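# Flirkley two-arm teaching kit, after ten weeks of laundry

I bought the Flirkley kit to teach a pair of robot arms to fold laundry, and I've now spent enough evenings with it to have opinions. Lots of opinions! If you've been eyeing one, grab a coffee.

Quick rundown of what you get. There are two small leader arms that you hold (one for each hand), a foot pedal, a hub that everything plugs into, and the Flirkley recording software. You bring your own follower arms. You move the leaders, the followers copy you, and the software saves the whole thing as a demo you can train on later. The kit was $1,005 with the pedal, and I paid another $19 for the longer pedal cord, which should have been in the box.

Setup took me one Saturday and a piece of Sunday. The arms paired on the first try, which I did not expect after my experience with the old Prarel rig (two weeks of zero-point errors, never again). What ate up the time was calibration. You have to hold each leader in five poses while the hub beeps at you, and pose four is this weird chicken-wing thing that I kept getting wrong on the left side. The manual shows it from behind. Why from behind?? I ended up propping a mirror on a chair.

Once it's running, though, wow. The lag is low enough that I stopped thinking about it by the second night. I can pinch the edge of a towel, lift, drag it across and let go without that awful half-second of guessing. The leaders are light, and the springs hold them up when you let go, so my shoulders survive a long session. My old record was maybe an hour before I got cranky. With these I've gone all evening with a snack break in the middle. 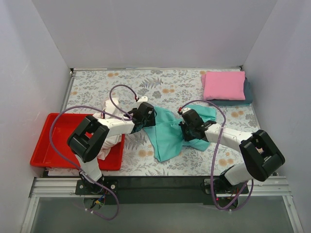 Cloth is the hardest thing I've tried to teach, and it's also where I ended up liking this kit the most. A block stays where you put it. A towel does whatever it wants, and both hands have to cooperate or you just drag the whole lump around. My worst moments are always with both grippers down on one crumpled piece, like that turquoise one, where I have to decide which hand pulls and which hand pins. Flirkley has a per-arm speed setting and I love it for this. I turn the left down and leave the right alone, and my demos got a lot less jerky. I also like keeping a patterned sheet on the table, little flowers and ferns and all, although I went back and forth on that because a plain one would probably be easier to train on. I want the policy to cope with a busy background, so the flowers stay.

The pedal deserves its own paragraph. One tap starts a demo, one tap ends it, and a long press throws it away. That long press is the best feature in the whole kit! When I flub a fold I just lean on the pedal, mess the cloth up again and go. I have 220 keepers of the basic towel fold so far and I don't want to know how many I binned. My one gripe is that there's no undo, so if you rest your foot in the wrong place, a perfectly good take is gone. Ask me how I found out.

Now for the stuff I don't like.

The gripper triggers are too stiff. Closing on thin fabric takes a tiny squeeze, and these want a real one, so for the first week I kept clamping down way harder than I meant to. I swapped in softer springs from Lerkberg and that mostly fixed it. You also feel nothing through the leaders. If a follower is pushing into the table, your hand has no idea, and you have to watch for the arm bowing a little. The pricier Fogh set does have force feedback, and I tried it at a meetup and it was lovely, but it costs $700 more and I couldn't talk myself into it.

The software is fine for recording and kind of a pain for everything else. Playback stutters if you scrub backward. Renaming a batch of demos means doing them one at a time. Exporting works, but it drops my notes unless I check a box that's hidden two menus down, and it forgets the box every time I restart. They say an update is coming in August, so fingers crossed.

Also, tie down your cables before you do anything else. The follower cables need enough slack to let the wrists turn, and mine make big floppy loops. I lost a few good takes to a loop snagging on an elbow.

Would I buy it again? Yep. If you mostly do pick-and-place with hard objects, you can get by with something cheaper. For two-handed work, and especially for anything floppy, it's the first setup I've used where a bad demo is usually my own fault. Four stars out of five, and I'd bump it up if they fixed the triggers.

Next up I'm trying fitted sheets. Wish me luck.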